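The Gripper That Closed on Nothing
A slow fault on the marker line at Plulimwood took 18 days to trace 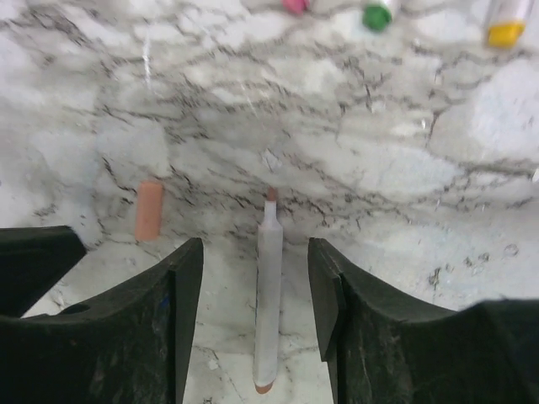

Wrist camera view over the marble bench, with an uncapped marker between the open fingers.

By I-seul Seo

The stop was logged at 56 percent of finger travel, with no object detected. The arm had gone down, closed, lifted and reported an empty grip. It then went down again and reported the same thing. On the third try the controller locked out and called for an operator.

Plulimwood runs its sorting cell on small household goods, markers among them. They are light, round and narrow, and the cell handles them on a marble bench left over from the building's earlier tenant. The arm is an Inari unit with a two-finger parallel gripper. The grasp software comes from Fleltel.

In July the cell recorded 1,466 grasp attempts on markers. Missed grasps climbed through the month, mostly on barrels lying in line with the fingers. Full-width items such as boxes showed no change.

Sotiris Ververidis, who maintains the cell, first suspected the vision side. Dark veins in the stone can give false edges, and a white barrel on white stone has little contrast. He covered the bench with a gray mat for two shifts. The misses continued at the same rate.

The camera mount was next. It was square and tight. A recalibration moved the target point by less than a millimeter.

The cause was in the left finger. Its mounting screw had backed out by a fraction of a turn, and the finger leaned outward under load. Closed on a box, it still held. Closed on a slim barrel, the pads met at the base and stayed open at the tips, and the marker slid out as the arm rose. The position sensor reads the drive, so the controller saw a normal stroke.

"The log said the fingers were where we sent them," Ververidis says. "The motor was. The tips were 3 millimeters out."

Pinheiro, which services the arm, replaced both screws and added thread lock. The cell now closes on a steel gauge pin at the start of every shift and stops if the reading drifts. The torque check on the finger screws, formerly yearly, is done monthly with the power locked off.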